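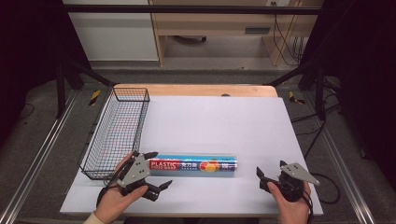

白い天板に置いた食品用ラップと、左側の黒いワイヤーバスケット。

キッチン消耗品の収納 ギャラリー

ラップ、保存袋、ふきんなど、台所で日常的に使う消耗品の収納についてまとめたページ。対象はGoltthorpeの共用キッチンで使っている棚2段分と、作業台の上に置くバスケット。1月の棚替えに合わせて内容を更新した。旧版にあった引き出し用の仕切りの項は、引き出しそのものを撤去したため削除している。

寸法は内寸で判断する。カタログの数値は外寸のことが多く、ワイヤー製品では縁の線径と底の補強線の分だけ実際に使える幅が減る。購入前に現物の底面を測ること。

1. ラップ
水色の地に赤いラベル部、白文字で「PLASTIC」「FOOD WRAP」とあり、漢字の表記が並ぶ。右端寄りにオレンジ色の果物の図柄。台の上では横向きに寝かせてある。
収納時も横置きを基本とする。縦置きは取り出しやすいが、浅いバスケットでは重心が高くなり、隣の品を抜いたときに倒れる。縦置きにする場合は、品物の全長の半分を超える深さの容器を使う。
ラベル面は手前または上に向ける。同じ棚にオーブンシートとアルミ箔も入るため、向きを揃えないと取り違えが起きる。

2. ワイヤーバスケット
黒い細線の格子で、上面は開放。長方形で、長辺を奥から手前に向けて置いている。
棚に入れるときも同じ向きを推奨する。間口を狭く、奥行きを長く使う配置で、横に別の容器を並べられる。横長に置くと奥に空きが残り、そこに小物が落ちる。
格子の目より小さい物(輪ゴム、袋留めクリップ、計量スプーン)は直接入れない。小箱に入れてから収める。

3. 天板
木の台の上に白い長方形の板を重ねた構成。淡い橙褐色の木の縁が、板の向こう側に帯状に出ている。
白い面は仕分けに向く。ラベルの色が判別しやすく、こぼれた粉や切れ端も見つけやすい。板をずらして使うと縁に段差ができるので、手前側の位置を先に決めてから品物を並べる。
清拭は中性洗剤を薄めて行い、板を持ち上げて裏側も拭く。

4. 棚
作業台とは別に、壁際の棚を保管場所としている。上段に使用中のもの、下段に未開封の予備。
予備は品目ごとに1本までとする。以前は4本まで認めていたが、下段の奥に同じ長さのラップが溜まり、短いものが欠品していた。
棚板の耐荷重表示は必ず確認する。消耗品だけなら問題にならないが、空いた場所に瓶類を置く例が続いた。瓶類は流し下に戻す。

入れる順序
長い物から先に入れる。ラップ、アルミ箔、オーブンシートの順に長辺をバスケットの長辺に合わせ、残った幅に保存袋の箱を立てる。ふきんは最後に載せる。底に敷くと格子の跡が付き、取り出すたびに上の物を全部動かすことになる。
満杯にはしない。上縁から指2本分を空けておくと、棚から引き出すときに棚板へ当たらない。

表示
バスケットの短辺、手前側の中央に品目札を付ける。札はTufaの厚手カードを使用し、結束は細いひもで2か所。粘着ラベルは格子に貼ると面積が足りず、端から剥がれるので使わない。
文字は油性の黒。略号は使わず「ラップ」「袋」「ふきん」と書く。旧棚で使っていたアルファベット1文字の札は、見つけ次第外してよい。

点検
月に一度、開封済みの箱について刃の状態と巻きの残りを見る。刃が浮いた箱は巻きが残っていても交換する。ワイヤーは溶接点を指でなぞり、先端の出た箇所があれば使用を止める。塗装の剥がれは棚板に傷を付けるため、接地面だけでも確認しておく。

補充
発注はBresteroの定期便に一本化した。1回の上限は1000円。上限を超える分は翌月に回す。Okadeoの棚で余っている保存袋は、発注前にこちらへ移して使い切ること。

未対応
下段の棚板の高さ調整。
ふきん用の小型バスケットの選定。現行品は深さが足りず、畳み方を変えても上縁から出る。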